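Visita ao laboratório aberto da Cendcombe: duas garras, um braço e muita paciência

Cheguei às dez da manhã, com um café a mais e expectativas a menos. A Cendcombe abre as portas do seu laboratório de manipulação uma vez por ano, em setembro, e desta vez o convite prometia um "comparativo honesto" entre duas garras de dedos paralelos, a Wanow e a Sjöberg, montadas no mesmo modelo de braço e comandadas pelo mesmo controlador, o Jukberg. Já fui a comparativos suficientes para desconfiar do adjetivo. Mesmo assim fui, porque o tema me interessa: estamos a pensar trocar as garras na oficina e os catálogos dizem todos a mesma coisa.

A receção foi simpática e longa. Vinte minutos de diapositivos, uma curva de força de aperto sem escala no eixo vertical e um vídeo acelerado. Perguntei a que velocidade corria o vídeo. Responderam-me que "varia consoante o trecho". Tomei nota e segui com o grupo para a sala dos ensaios.

O laboratório trabalha com tarefas de cozinha. Percebo a escolha: as tampas de plástico cedem, os recipientes transparentes dão cabo das câmaras de profundidade e os cereais espalham-se ao menor erro. Na minha opinião é um teste mais duro do que o habitual cubo de alumínio pousado numa marca de fita, e esse mérito não lho tiro. A bancada é de madeira clara, encostada à parede, e a tarefa que mais me prendeu foi a da tampa. A garra tem de a segurar, inclinar, alinhar e pousar sobre um recipiente, sem apertar tanto que a deforme nem tão pouco que ela rode entre os dedos.
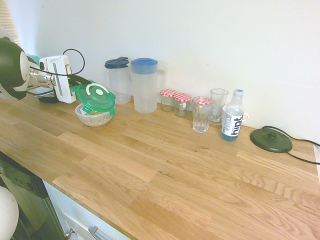 O problema de segurar uma tampa fora do centro é conhecido de quem já tentou. O peso é ridículo, mas o momento em torno do ponto de contacto não é, e uma garra com dedos estreitos deixa a peça bascular. Segundo a ficha distribuída à entrada, a Wanow resolve isto com uma almofada mais larga e a Sjöberg com uma leitura de corrente mais fina no motor. São duas filosofias, e a ficha arranja maneira de dar razão a ambas. Não vem lá o que eu queria saber, que era quantas tentativas falharam por escorregamento e quantas por erro de posição. Misturar as duas coisas numa única taxa de sucesso é prática corrente no setor e continua a ser má prática.

Números, então. A Cendcombe diz ter feito 1.686 tentativas com a garra Wanow e 394 com a Sjöberg. Reli a linha para ter a certeza. Quando perguntei pela diferença, explicaram que a segunda garra chegou mais tarde. Acredito, mas nesse caso não se põem as duas barras lado a lado no mesmo gráfico, da mesma cor e sem margem de erro. Também quis saber se os operadores que ajustaram os parâmetros tinham tido o mesmo tempo com cada uma. Não tinham. Quem passou meses a afinar uma garra e semanas a afinar a outra está a comparar a afinação.

Do controlador Jukberg gostei mais do que contava. O modo de força tem um arranque suave e, nas passagens a que assisti, não dei pelos solavancos que temos com o nosso quando entra em contacto com uma superfície rígida. Mexi eu próprio no limite de força pela consola, com alguém ao lado a vigiar, e a resposta pareceu-me previsível. O menu é uma desgraça: para mudar a orientação da ferramenta são precisos quatro ecrãs, e um deles pede confirmação de uma coisa que já se confirmou no anterior. O manual, folheado de pé, dedica meia página ao assunto.

Antes do almoço passámos às posições de aproximação. É a parte menos vistosa e, para mim, a que decide a compra. Com o braço dobrado em arco por cima da bancada, o punho fica com pouca folga entre a parede e o que estiver pousado na madeira, e cada centímetro de comprimento da garra conta. Foi aqui que comecei a fazer contas à nossa própria célula, que é ainda mais apertada. Uma garra comprida obriga o cotovelo a subir, o cotovelo a subir aproxima o braço dos seus limites, e daí para a frente o planeador de trajetórias começa a inventar voltas.

Há ainda a questão dos cabos, que nenhum catálogo mostra. Um cabo exterior com folga a mais prende-se; com folga a menos puxa pelo conector sempre que o punho roda. Perguntei se tinham dados sobre substituições. A resposta foi que o cabo da Wanow está garantido para mais de 4.000 ciclos, valor que me parece baixo para um componente que dobra em todos os movimentos e que, numa linha de trabalho normal, se gasta em poucos dias. Pedi que me repetissem o número e repetiram-no. Talvez o critério de ciclo deles seja outro, mas também não o souberam definir.
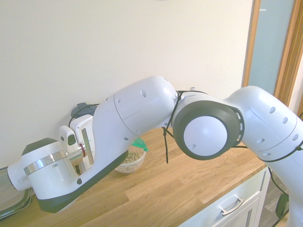
Ficou toda a gente a falar do cabo e esqueceram-se da repetibilidade, comentou uma voz no fundo do grupo, acrescentando que na sua fábrica tinham devolvido um par de garras por perderem a referência depois de cada paragem de emergência, e que nenhuma ficha técnica falava nisso. Queria ver alguém carregar no botão vermelho a meio de uma preensão e retomar a tarefa.

Era um pedido excelente. Quem nos guiava disse que o ensaio não estava previsto para o dia aberto e que podiam enviar os resultados por correio eletrónico. Deixei o meu endereço na lista. Até à hora em que escrevo não recebi nada, embora seja cedo para reclamar.

Depois do almoço (sandes, razoáveis) houve uma sessão sobre câmaras. A tese da casa é que uma câmara fixa ao lado da bancada chega para a maioria das tarefas e que a câmara no punho só complica. Tenho dúvidas. Com a câmara fixa, o próprio braço tapa o objeto na pior altura possível, mesmo antes do contacto, e o sistema passa a trabalhar de memória. Mostraram uma série de 354 ensaios em que isso "não foi limitativo". Em todos eles a posição inicial do recipiente era conhecida. Perguntei o que acontecia se alguém o empurrasse a meio. Seria trabalho futuro.

Para quem lá for no próximo ano, algumas notas práticas. O estacionamento é pouco e a entrada dos visitantes fica nas traseiras. Levem perguntas escritas, que o tempo ao pé dos braços é curto e os diapositivos comem metade da manhã. Peçam para ver a tarefa à velocidade real e do princípio ao fim, incluindo a reposição dos objetos, que é sempre feita à mão e nunca entra nos tempos anunciados. E peçam os registos em bruto. A mim disseram que sim, com um prazo de duas semanas.

Quanto à compra, fica adiada. A Sjöberg agradou-me pelo comportamento em apertos leves, mas com uma amostra daquele tamanho não assino nada. A Wanow tem mais horas em cima e um cabo que me preocupa. Se tivesse de escolher hoje, trazia só o controlador, montava-lhe a garra que já temos e repetia cá a tarefa da tampa, com contagem separada para escorregamentos e erros de posição. Já pedi orçamento à Jukberg para uma unidade à experiência.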